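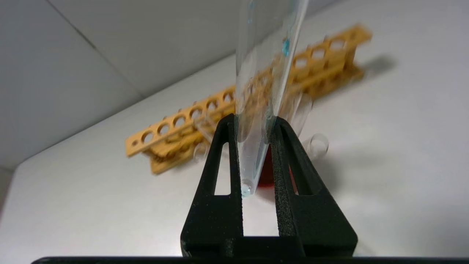
Flundby Tube Residue Set

README, version 2

Contents

This folder holds pictures and notes on what stays behind in clear plastic conical tubes after a colored solution has been poured or pipetted out. It was put together at the Otero teaching lab for people who plan bench exercises and want to know how much liquid goes missing between one tube and the next. There are 1758 pictures and one table of notes.

Why residue

Students lose volume and then go looking for the mistake in their arithmetic. Often the missing liquid is still in the tube, either as a bead in the tip of the cone or as droplets on the wall. With a clear solution these are easy to overlook. With a blue one they show up well enough to be marked by eye, so blue dye was used throughout.

Materials

Tubes: clear plastic, conical bottom, rounded tip. Caps are stored separately and are not part of the set.
Solution: blue food dye in tap water, mixed fresh each morning. Two strengths were made up, called "full" and "quarter" in the notes.
Racks: test tube racks. Rack color has no meaning in the notes.
Surface: white tabletop, wiped down between sessions.

The dye came from a grocery store. No buffer, detergent or biological material was used at any point. The wash bottles were filled with plain tap water.

How the tubes were prepared

Each tube was filled, left standing in a rack, and emptied into a beaker. One group was emptied by pouring, the other with a transfer pipette. Tubes were not tapped, spun or shaken afterward, except in the session called Giremness, where each one was tapped once on a folded paper towel. If you need the plain pour condition only, leave Giremness out.

The table

File name: residue_notes.csv. One row per picture. Columns:

picture - number of the picture, starting at 1
session - Flundby, Giremness or Mahlangu
emptied - pour or pipette
strength - full or quarter
tip - none, film, bead or pool
wall - none, streak, droplet or both
shade - pale, medium or vivid, judged at the darkest spot
remarks - free text, usually blank

"Bead" means a small rounded amount sitting in the point of the cone. "Pool" means the liquid has a flat top and reaches up the slope. The border between the two is a judgment call, and the two people marking the pictures did not always agree. When they differed, the larger category was kept and the word "split" was put in the remarks.

Shade goes with depth as well as with strength. A thin layer in the tip can look pale while a droplet higher on the wall of the same tube looks vivid. Please don't use the shade column to work out concentration.

Known problems

Reflections. The tube walls throw bright vertical highlights, and a faint streak can disappear beside one. The wall column probably undercounts streaks for this reason.

Things seen through the plastic. Racks and other objects behind a tube appear bent and a little enlarged. In 150 pictures a colored object behind the tube made the wall hard to read, and these carry the remark "background".

Tilt. Tubes were not always upright. A bead may sit off to one side of the tip, and position inside the cone was not recorded.

Missing rows. Mahlangu has 270 pictures with the strength column left blank. The label tape came off the beakers that afternoon and we chose not to guess.

No volumes. Nothing was weighed. The categories are by eye, and there is no table for turning them into microliters.

Use

Free for teaching and for research. Credit the Otero teaching lab if you reprint pictures. Please keep residue_notes.csv together with the pictures when you pass the set along - the numbers mean nothing without it.

Changes

Version 2 added the Mahlangu session, split "droplet" from "streak" in the wall column, and fixed a sorting error in the remarks.
Version 1 had Flundby and Giremness only.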